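What the second arm costs: budgeting a two-arm assembly bench
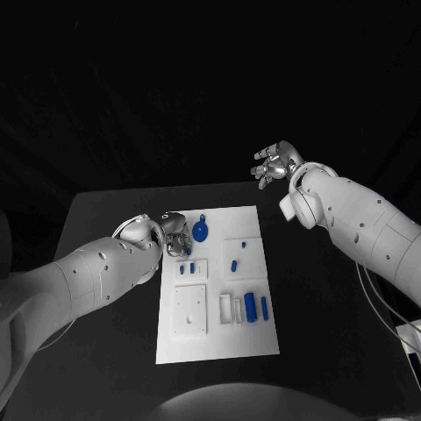

Left hand at the corner of the parts sheet, right hand parked high. Blue and white parts laid out for a run.

In April I was asked to put together next year's equipment plan for the bench at Jostalthorpe. The request was one line long: list what we need and what it costs. I have now written three versions of that list, and the first two were wrong in ways that seem worth putting down.

Version one was a list of machines. Two arms, two hands, a controller, a table. I got quotes, added them up and sent the total to Benedito Brito, who does our purchasing. He sent it back with a single question: what does it cost in month two? I didn't have an answer.

Version two had a line for spares, and the spares line was a guess. I took ten percent of the hardware price because I had seen other people take ten percent. Benedito asked what the ten percent would buy. I worked it out and it came to most of one hand, which you cannot order.

Version three is built from the log. We keep a plain text file of every stop on the bench, with the time and the part involved. Over the period I looked at there were 159 stops that needed someone to walk over. I sorted them by what had to be replaced or adjusted, and priced each group.

The arms barely appear. They account for a few stops, all cleared by a restart or by re-seating a connector. I have budgeted no spare arm. If one fails we lose it for the length of the repair, and I have written that down as a risk with a number of weeks next to it so that whoever signs the plan can see it.

The hands are the bulk of it. Jointed metal fingers have a lot of small moving parts, and the work we give them is picking up short pegs and thin cylinders and putting them into holes and holders with not much clearance. A finger that has drifted slightly will still close on a large cylinder. It will not reliably close on a small peg. So the hand wears out of usefulness for our tasks well before it wears out in the sense the warranty cares about.

We run two hands and I have asked for three. The spare is a right hand. I would have preferred one that fits either side, and Cikurham does sell one, but it needs an adapter plate and a recalibration each time it changes sides. I costed the recalibration at half a day of a person and it stopped looking cheaper. The log also has the right hand failing more often than the left. I don't have a good explanation for this and the sample is small.

Cables get their own line. In version one they were included in "misc." Ours are pale and hang under the arm with enough slack to reach through the whole range of motion, and the slack is what gets caught. Thorlacius quoted 907 for a full replacement set, both sides, plus a set of guides. I have put in for two sets. The first goes on the shelf. The second I expect to use.

Then the parts themselves. I had assumed these were free. We print the blue and white pieces in house, so nothing shows up on an invoice except filament. But a peg that has been inserted a few hundred times is no longer the peg you started with, and the hole in the plate isn't the same hole either. Results drift and you spend a morning blaming the hand. The plan now has a full set of task parts replaced every month – plates, pegs, the disc, both holders, both cylinders – and a line for printer time. The printer belongs to another group and they do charge us for it.

The white sheet under the parts is a small item that I nearly left off. It gives us a fixed starting layout. When it gets marked we swap it, and we keep a stack. The price is trivial, but if it is missing from the plan someone has to fill in a form every time, and the form takes longer to approve than the sheet takes to arrive.

Backdrop and table. A black curtain was 159 from a theater supplier (same number as the stops, pure chance). I had a quote for painted panels at 891. The panels would stay flatter. The curtain has faint folds in it, and so far we have not found a case where they matter. I kept the curtain and moved the difference to cables. The table is matte dark gray and is staying. I would not go back to a glossy one at any price, after the glare we had at Rernetwood.

Shipping and duty I underestimated both times. The hands ship in a rigid case that is billed by volume. On the last order the freight, insurance and customs handling together were 1,291, for a box I could carry under one arm. That is now a line per order, and I have grouped the orders so there are two in the year where there had been five.

Labor is the line I am least sure of. Version three has about six hours a week for upkeep of the bench: checking fingers, swapping parts, laying out the sheet, reading the log. The current figure is higher, but part of that is me doing things by hand that should be a script. I have not put the script in the budget. It will probably take longer than I think.

Things I left out on purpose:

A third arm. It was suggested as a way to hold the plate while the other two work. A clamp does this.

A service contract. The price was close to the cost of one hand per year, and the response time was longer than our own repair time for everything except the arms themselves.

New controllers. The existing ones are slow to start up but fine once running.

Benedito has version three now. His first comment was that the spare hand should be ordered in the first quarter, given the lead time, and I agree with him. His second was that "misc." still appears on page two. It does. It covers screws, tape and replacement labels, and I have capped it.

If it goes through I will post the spreadsheet with the supplier names removed. The stop log needs cleaning up first, as half the entries just say "again."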